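Small Bins, Soft Toys and a Cloth on the Table: How I Sort the Little Stuff 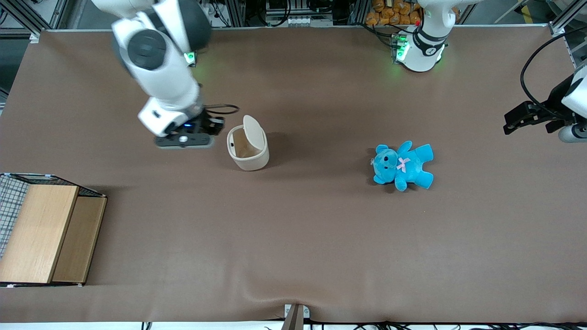 I used to sort toys on the floor, and I paid for it with my knees. Now everything gets done at table height, with a big cloth spread out first, and I will never go back! The cloth does so much of the work. It keeps button eyes and zipper pulls from scratching the tabletop, it stops little things from skittering off, and when I'm finished I gather up the corners and shake the crumbs and fuzz out the back door. (There is always fuzz. I have no idea where it comes from.)

Any cloth will do as long as it's plain. I tried a flowered one and kept losing hair clips in the pattern. Brown is my favorite, because bright toys show up on it right away and a bit of grime doesn't. Smooth it flat in the middle where you're working and don't fuss over the rest. A few wrinkles never hurt anybody. If yours likes to slide, put a strip of that rubbery shelf liner underneath.

Start with an empty table

By empty I mean get the mail off it, and the fruit bowl, and whatever you were going to take back to the store. Then bring the toys over a few at a time. I used to tip out the whole basket at once and then stand there feeling tired. Five things at a time is plenty. Look at them, decide, put them away, get five more.

Soft toys I lay on their backs so I can check the same spots every time: eyes, nose, neck seam, underarms. If there's a ribbon at the neck, give it a gentle tug. Ribbons loosen long before seams do, and for a bear going to a baby or a puppy household I take the ribbon off altogether. For an older kid I put one small stitch through the back of the bow and it stays put for years.

The little lidded bin

I'm very fond of a small round bin with a hinged lid, the kind you'd put on a desk or a bathroom counter. It holds all the in-between bits while I sort: doll shoes, loose buttons, a puzzle piece from who knows where. Leave the lid standing open while you work so you can drop things in with one hand, then flip it shut when the phone rings and the cat gets interested.

A few things I've learned about small bins:

Put it on the side of your working hand. Mine sat on the wrong side for months and I was reaching across myself like a fool.

Smooth sides wipe clean, ridged ones collect gunk. A damp rag with a drop of dish soap is all I use.

A pale inside is so much nicer than a dark one. You can see the one tiny screw at the bottom without getting a flashlight.

Don't try to store stuffed animals in it. I know it's tempting if the bear is small, but a squashed bear comes out with a crease across the face, and then you're steaming it over the kettle (which works, by the way, just keep your fingers back and let it dry all the way through).

When you're done, empty the bin. If you skip this you have just made a new junk drawer with a lid on it. I set a kitchen timer for five minutes and whatever hasn't found its home by the beep goes in the donation bag or the trash.

Freshening up a bear

Bright blues and turquoises make me nervous in the wash, so I test first. Wet a white sock, rub it on the bear's back or under an arm, and look for color. If the sock stays white, in goes the bear, inside a tied pillowcase, cold water, gentle cycle. Dry it on a towel near a fan and fluff it with your fingers every hour or so. A soft baby brush brings the fur back up nicely once it's dry.

If color comes off on the sock, skip the machine and use baking soda. Sprinkle it on, work it in with your fingers, leave it overnight and vacuum it off with a piece of old pantyhose over the nozzle. I got that one from my neighbor Normand Gagnon, and I have used it on three bears, a rabbit and a car seat.

Where it all goes after

Wooden boxes for blocks and trains and anything that can take a knock. Open baskets for soft toys, low down, so the kids can see a face looking back at them. Lidded bins for the small bits, up on a shelf. I line the wooden boxes with an old pillowcase, partly for splinters and partly so I can lift the whole load out when it's time to wipe the bottom.

I do the big sort in March, when I'm sick of being indoors anyway, and a quick one before the holidays to make room for whatever the grandparents are bringing. The quick one takes me an evening, with the radio on and a cup of tea parked well away from the cloth. Fold the cloth dirty side in when you're finished and it can go straight into the washer with the dish towels.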